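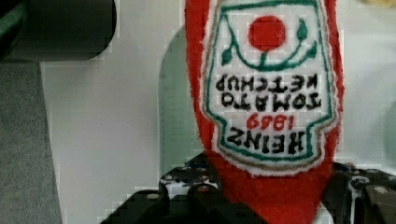
Section 1. Station and Session Details

Site: Sundholm Training Laboratory, Malldale
Station: Teleoperation Station 2
Task family: Soft object grasp, lift and place
Date of inspection: 31 Mar 2023
Inspector: Lindiwe Molefe
Station operator: Sandro Cattaneo
Checklist type: Full inspection, with demonstration run

Each item is marked Satisfactory, Satisfactory with comment, Action required, or Not applicable. An item marked Action required must be closed by the station operator and countersigned by the inspector. Items in Section 2 must be closed before the arm is powered for another recording session.

Section 2. Work Area and Emergency Stop

2.1 Floor marking around the arm is complete and visible from the operator's chair.
Satisfactory.

2.2 Emergency stop at the operator's desk is within reach of a seated operator wearing the hand controller.
Satisfactory with comment. The button was within reach of the left hand. When the operator leans back to view the second monitor, the reach becomes long. The desk stand should be moved toward the chair.

2.3 Emergency stop at the table side removes power from arm and gripper.
Satisfactory. Tested with the arm stationary and again at reduced speed.

2.4 Releasing the emergency stop does not restart motion.
Satisfactory. The arm remained in hold until the operator pressed Enable.

2.5 No person is inside the marked area while remote control is active.
Satisfactory with comment. The rule was followed during the inspection. The session log for March contains one entry in which an object was reset by hand while the controller was still enabled. The operator has been reminded that the controller must be disabled and placed in its cradle before anyone reaches onto the table.

Section 3. Gripper and Fingers

3.1 Finger plates are free of cracks, burrs and sharp edges.
Satisfactory. Checked by gloved hand with power off.

3.2 Screws and bolts on both fingers are present and tight.
Satisfactory with comment. All fasteners were present. One on the right finger took a slight further turn. Paint marks should be applied so that later movement can be seen without a tool.

3.3 Openings in the finger plates are clear of thread and lint.
Action required. Lint was found at the inner face of the left finger. Fuzzy fabric objects shed more than the molded ones, and the weekly cleaning interval is too long for this task family. Clean at the end of every session in which plush objects are used.

3.4 Grip force limit is set for the object class in use.
Satisfactory. The soft object setting was active and could not be changed from the hand controller.

3.5 Gripper cycle count is below the service limit.
Satisfactory. The counter stood at 1,118 cycles since last service. The limit is 3,000.

3.6 Wrist camera is secure and its cable does not catch through the full range of wrist rotation.
Satisfactory.

Section 4. Remote Control and Hand Guiding

4.1 Hand controller tracks without visible delay or jump.
Satisfactory.

4.2 The arm stops when the hold-to-run switch is released.
Satisfactory. Tested in free space and with an object in the grip. In the second case the arm stopped and the grip was maintained, as intended.

4.3 The grip is not opened by loss of signal.
Satisfactory. The receiver was unplugged during a lift. The object was retained.

4.4 Speed is limited during hand guiding.
Satisfactory with comment. The limit was in effect. The notice posted at the station still gives the former value and should be replaced.

4.5 Mode selector clearly shows whether the arm is in Remote, Hand Guide or Replay.
Action required. The Hand Guide lamp is dim and can be missed under the overhead lights. Replace the lamp. Until this is done, the operator shall read the mode aloud from the screen before touching the arm.

4.6 The operator has completed the Nikbridge controller course or an accepted equivalent.
Satisfactory. Certificate seen.

Section 5. Demonstration Objects

5.1 Objects are those named on the task card.
Satisfactory. The object for the demonstration run was the plush ketchup bottle, red, with the embroidered HEINZ label.

5.2 Objects are free of loose parts that could enter the gripper.
Satisfactory with comment. Seams were sound. The stitching on the label patch is slightly uneven, although no loose end was found. The patch should be looked at whenever the fingers are cleaned under 3.3.

5.3 Objects can be held by the narrow end without the operator exceeding the soft object force setting.
Satisfactory. The plush bottle was held upside down by its narrow cap end, with the wider base uppermost. The operator is asked to record this grip under its own heading in the log. Upright and inverted grips have been entered together in the past, and the two cannot be separated afterward without replaying every episode.

5.4 Object storage bins are labeled and kept outside the marked area.
Action required. One bin was inside the floor marking at the start of the inspection. It was moved at once. A fixed shelf has been requested from Morrison, the fit-out contractor.

Section 6. Recording and Replay

6.1 Recording begins only after the operator confirms that the area is clear.
Satisfactory.

6.2 Failed attempts are kept and marked, not deleted.
Satisfactory with comment. Failed attempts are kept. The reason field was blank in several entries. "Slipped," "missed" or "operator stopped" is sufficient.

6.3 Wrist view and arm position are recorded against the same clock.
Satisfactory. Checked against the start tone.

6.4 Storage is sufficient for the planned session.
Satisfactory. The plan calls for 1,000 episodes across the task family, and the drive has room for them.

6.5 Replay of a demonstration is first run at reduced speed with no object in the gripper.
Satisfactory with comment. The operator performed this step correctly but from memory. It does not appear on the task card. Add it as a separate line ahead of the first full-speed replay.

6.6 Operators take a break from the hand controller at the interval given in the station rules.
Satisfactory. Breaks are entered in the log.

Section 7. Open Actions

3.3 Clean fingers after each plush object session. Owner: S. Cattaneo. Status: open, first cleaning completed during inspection.

4.5 Replace Hand Guide lamp. Owner: S. Cattaneo. Status: open, part on order. Interim measure in force.

5.4 Shelf for object bins. Owner: L. Molefe. Status: open, awaiting reply from contractor.

Comments under 2.2, 3.2, 4.4, 5.2, 6.2 and 6.5 do not require countersignature but will be reviewed at the next inspection.

Section 8. Inspector's Remarks

The station may continue in use for remote demonstration. Hand guiding is permitted only while the interim measure under 4.5 is observed. Should the operator be replaced during a session, the incoming operator must repeat items 2.2, 2.5 and 4.2 before enabling the arm, even where the outgoing operator has completed them on the same shift.

The Malldale station rules refer in two places to a foot pedal that is no longer fitted. These references should be removed when the speed notice is reissued.

Inspected by: Lindiwe Molefe
Received by: Sandro Cattaneo
Copy to: Station binder, Sundholm safety office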